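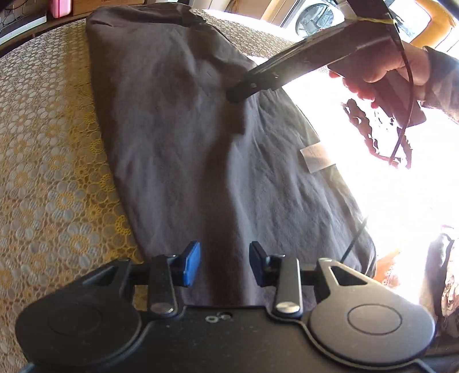

Bevwood Words for Clothes

A word list of household clothing talk, with recordings to follow
Version 2, released 16 Jan 2026

Welcome! This is a small collection of the words people in Bevwood and Pollevitz use for clothes, for washing them and for putting them away. It holds 556 entries, each with a plain meaning, a note on who says it and at least one sentence as it was spoken. I've loved putting it together and I hope you find a word in it that your gran used.

What's in the folder

words.csv – the main list, one entry per line
sentences.csv – the spoken sentences, linked to the list by entry number
speakers.csv – age band, home village and other languages, no names
notes.txt – my ramblings on spelling (long, sorry!)
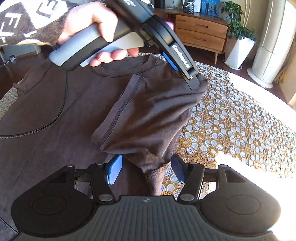
Brown T-shirt, laid out. See the entries under "tops".

Columns in words.csv

entry: a number that never changes, even if the spelling does
word: the spelling most speakers picked when asked
meaning: one line in everyday English
group: one of 5 groups – tops, bottoms, bedding, washing, mending
place: Bevwood, Pollevitz or both
sure: yes, or "ask again" where speakers disagreed

The mending group is my favourite by miles. There are separate words for a hole you can hide, a hole you can't, and a hole you've decided to live with, and people get wonderfully heated about where one stops and the next begins. Kibet Nyaga wrote up most of these and kept the arguments in, so do read the sentences alongside the meanings.
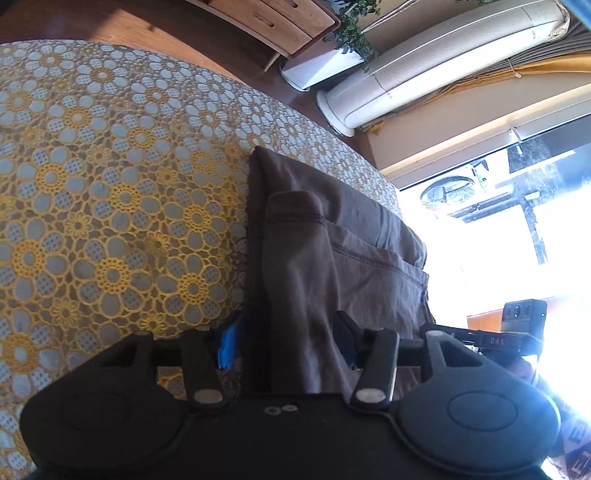
Spelling was the hard part. Most of these words had never been written down by the people who say them, so we asked each speaker to write their own version first and only then showed them the others. Where two spellings tied, both are in the word column with a slash between them. Please don't tidy these up if you send in a change!

Known gaps

Bedding is thin. Only two speakers from Pollevitz talked about it at any length, and they are sisters, so treat "Pollevitz" in that group with care. Shoes and hats are left out altogether for now. Some words for folding turn up under washing and some under bottoms, depending on what the speaker was talking about, and I haven't settled on one home for them yet. 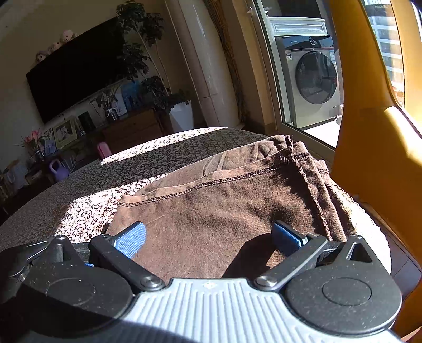

Version 1 also had a few entries copied twice, under the old Mwakyusa numbering. Those have been merged, and the retired numbers are listed at the end of notes.txt.

Using the list

Free for teaching, research and pub quizzes. Please credit "Bevwood Words for Clothes, Pan and Nyaga". The recordings should join the folder in June, once every speaker has heard theirs and said yes.

Upkeep: Hok-lam Pan. New words are very welcome, with the sentence you heard them in.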